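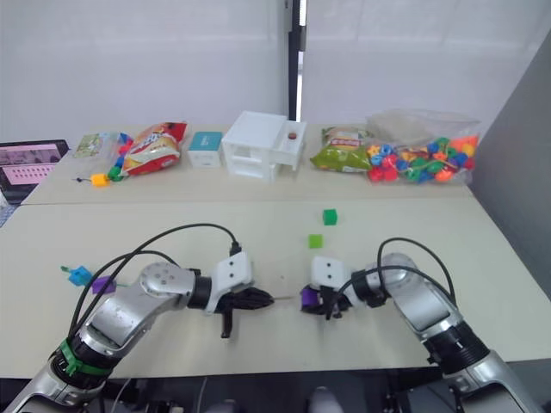

Two robot arms over a tabletop, with snack bags, boxes and toys on a table beyond.

Kindell is delighted to introduce the Paiva 18, a compact camera slider for film makers who travel light and like to set up on their own. It weighs 2 kg, carries cameras up to 43 ounces and fits in an everyday backpack – tripod plate and all.

"We wanted a slider people would be happy to bring along," says designer Hélder Pacheco.

The Paiva 18 ships in June from Kotlow dealers, with a padded bag included.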